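Dumpling factory open day, Ploltville
2020-07-26

Typing this up on the bus so forgive the mess. Went to the Vastance open day with Cheuk-hei, who has been on at me to go ever since they started selling the potato ones by the bag. Free entry, sign in at the side gate, hairnet, paper coat, shoe covers. No rings, no watches, they mean it. My group was 16 people and left at 14 minutes past, late, a couple still hunting for the bathroom.

Tour was led by Marek Baláž, production side, fast talker. Started at the flour end. Silo outside, pipe through the wall, then the mixer. Dough is flour, water, salt, a bit of oil. No egg in the plain line, egg in the yellow one. He tore off a piece and stretched it so you could see his thumb through it. Rests 30 minutes under cloth before the roller. I asked if they ever skip the rest when orders pile up. Flat no, it tears on the folder.

Then the fillings. Potato and cheese, cabbage, pork and onion, and a mushroom one only in fall. Onions are cooked on site in big tilting pans and the smell gets into everything, my coat still has it. Cabbage gets salted and pressed first, otherwise soggy. That explains my own efforts at home.

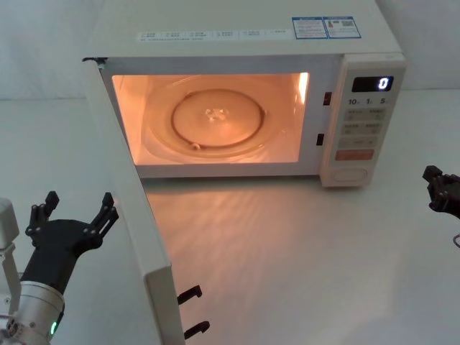 Tasting room microwave, door open and the light on.

Tasting came in the middle of the tour and not at the end, which was smart, people were getting restless. Four kinds, paper plates, sour cream in a tub, fried onion. Boiled on one side of the room and pan fried on the other. Fried wins, not close. The cabbage was better than I expected, pork a little salty. Cheuk-hei had seconds of everything and then thirds of the potato.

Cooking from frozen, that was the big argument. Jozef Van Wijk does the instructions on the back of the bag and took questions.
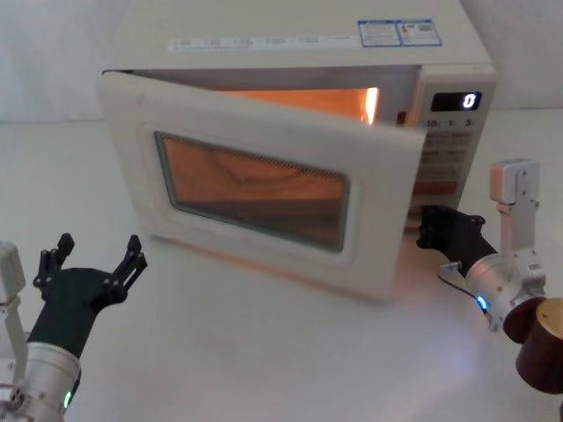 Frozen dumplings should go straight into the pot, no thawing, was his first point. Thawed dough sticks to its neighbor and you get one big lump. Boil, then drop to a simmer once they float. For the microwave: splash of water in the bowl, loose cover, 90 seconds, turn them over, then again. And let them stand a minute after, covered. Mine at home gets left like the one there, door half open and that orange light glowing away inside, while I go look for a fork, so my dumplings go leathery before I ever sit down. Cover on, he says. Will try. He doesnt love the microwave way for the pork ones at all, the edges go hard.

One woman said she bakes hers. Long silence from Jozef.
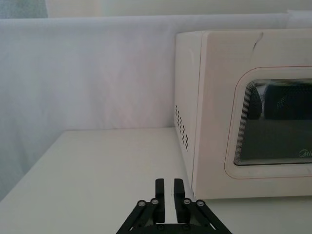 The freezer and packing hall

Cold! Bring a sweater even in August, the paper coat does nothing. Dumplings come off the folder onto a belt, through the freezing tunnel, out the other end rattling like gravel. Weighed, dropped in bags, sealed. Anything split goes in a bin and gets sold cheap at the gate as "seconds", same taste. Photos not allowed in here so take my word for it. Loud too, could only catch half of what Marek said, something about the tunnel being from Desmet and a pain to get parts for.

Favorite bit of the whole day was actualy the hand-folding table just past packing. Cirilo Villalobos has been there longer than the folder has and still does the special orders by hand, with the rope edge.
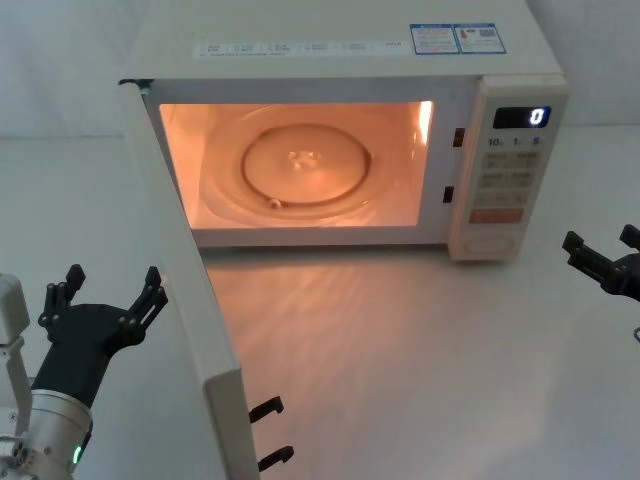
He showed us the pinch, fold over, pinch, fold over, and then we all had a go. Mine opened at both ends. Cheuk-hei's looked like a shoe. Trick is less filling than you think and a dry edge, any grease on the rim and it wont seal. He pinches with the side of the finger, never the tip.

Shop and getting there

Factory shop is by the gate, cash or card. Bought two bags of potato, one cabbage, one bag of seconds. Bring a cooler bag, they sell them but they're flimsy. The mushroom was not in yet.

Bus from Pestudov stops across the road, last one back leaves earlier than the timetable at the stop says, check first. Parking is on grass, muddy near the fence. Tour has stairs in two spots, there's a lift but you have to ask for it at sign-in. Kids fine if they can stand still through the flour talk.

Next open day isn't set. My stop, got to go, bags are starting to drip.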